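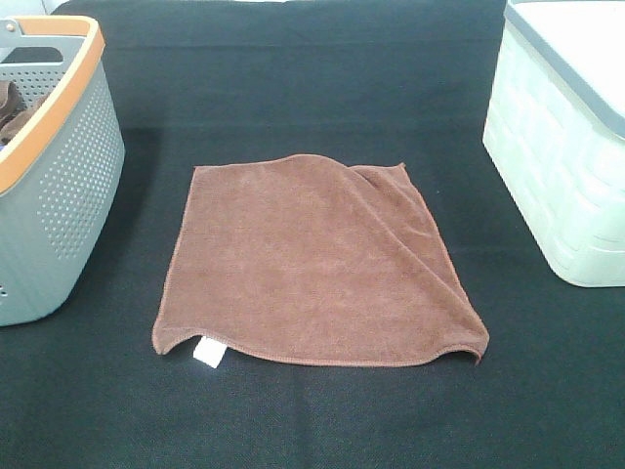
Figure 1. Brown microfibre towel on the black cloth, before folding.

Folding Small Towels: Which Way Stacks Best?
Project report, Home and Textiles module, Apr 24, 2024

Our group wanted to know which fold gives the neatest pile when you have a lot of small towels and very little shelf. We got the idea in November, when the cupboard at the Raltia day centre was so full that the door wouldn't shut!

We compared three folds: in half and half again, in thirds, and a roll. Each of us did every fold with the same sort of brown microfibre towel, on a black cloth so the edges showed up well. The care label sticks out from the hem near one corner, and we used it as our marker -- label at bottom left every time, so all the towels began the same way round.

What surprised us most was how much the flattening matters. A towel with a ridge running across it, like the one in Figure 1, makes a lumpy fold whichever method you pick. Microfibre is soft and fuzzy and clings to itself, so pulling one corner just moves the ridge somewhere else. Smoothing outwards from the middle with both palms worked far better, and it was really satisfying to do.

We did 418 folds in all, 200 in halves, 200 in thirds and only 18 rolls, as the rolls kept coming undone and we gave up on them. Thirds made the steadiest pile. We got 11 towels high before it leaned, and we were very pleased with that. Halves were quicker, but the corners curled and the pile slid forwards.

Next time we would like to try a bigger towel -- a bath sheet would be great fun -- and time each person properly.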